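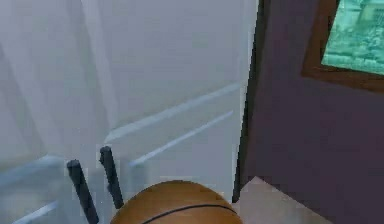 4. What the Saltanex trials can and cannot tell us

Figure 1. Simulated interior with a large white cabinet.

4.1 The yield claim

Saltanex is sold as a seed coating that lets spring barley do well on ground spoiled by salt. The case for it rests on work at two sites, Bretton and Itwood, and on one growing season. In the trial report a coated crop is set against an uncoated one and the coated crop comes out ahead. We do not dispute the weights taken at harvest. We do doubt that the coating explains them.

Bretton is the easier site to deal with. The coated strips lay on the upper side of the field, where the farm had laid new drains the autumn before. Salt leaves a soil when water can move down through it, so a drained strip would be expected to give a better crop whatever was put on the seed. The report mentions the drains once, in a note on access for the drill, and never returns to them. We asked Gauthier, who make the coating, whether any uncoated seed had been sown above the drains. None had.

At Itwood the layout was better. Coated and uncoated plots were mixed across the field, and 46 soil samples were taken before sowing. Here the gain was much smaller, and in the wettest corner the uncoated barley did slightly better. The report's main chart pools both sites, and most of the gain it shows comes from Bretton. A reader who saw only the chart would come away thinking that the effect had been found twice. On our reading it was found once, in the field where it is hardest to separate from something else.

4.2 Salt in the soil

The second claim is that barley grown from coated seed leaves the soil less salty than before. This would matter a great deal if it held. Barley does take up a little salt, but much of it stays in the straw, and at both sites the straw was chopped and left where it fell. Whatever the plants had taken up went back to the field. The report does not say how salt could have left by any other route, apart from rain.

Rain is the more likely cause. The first samples were taken at the end of a dry spell, when salt rises and gathers near the surface, and the second set came after a wet August. A fall in surface salt between those dates is what one would expect under barley, under grass or under nothing at all. Samples from deeper down might have settled the matter. Only the top layer was tested, though the method section speaks throughout of 'the soil'.

Mackenzie Hiebert, who reviewed the soil data for us, made a further point. The readings were taken with a hand probe, and probes of this kind respond to moisture as well as to salt. Unless each reading is corrected for how damp the ground was, a change in one can pass for a change in the other. The raw sheets have a column for moisture. At Bretton it is blank.

4.3 Cost and the question of who benefits

Gauthier's leaflet for growers puts the cost of treatment at 400 a tonne of seed and says that this is 'recovered in the first harvest'. The sum behind the statement uses the Bretton gain. With the Itwood gain in its place the grower loses money in a normal year, and would have to hope for a better price to break even. The leaflet also leaves out the fee for having seed treated off the farm, although the coating cannot be applied with an ordinary farm treater.

It may be that the coating helps seedlings through their first weeks. Plant counts at Itwood point that way, and early losses are a real trouble on salty land – several of the growers we spoke to named them before anything else. But a fuller stand in spring is a modest claim, and it is a long way from restoring damaged land. Growers at both sites had also changed variety in the year of the trial, to a barley already known to put up with salt. Some of what they saw and liked may be down to that.

4.4 What would change our minds

We would want a trial in which coated and uncoated seed of the same variety is sown on drained and undrained ground alike, with the plots placed by lot. Salt should be measured at depth, at the same point in the season each year, and corrected for moisture. The straw should be weighed and tested. None of this is costly by the standards of field research, and most of it was within reach at Itwood.

Gauthier have told us that a further season is planned, again at Bretton. We have asked for the field plan before sowing and have not yet received it. Until it is available we treat the yield effect as unproven, and leave Saltanex out of the comparison of treatments in Section 5.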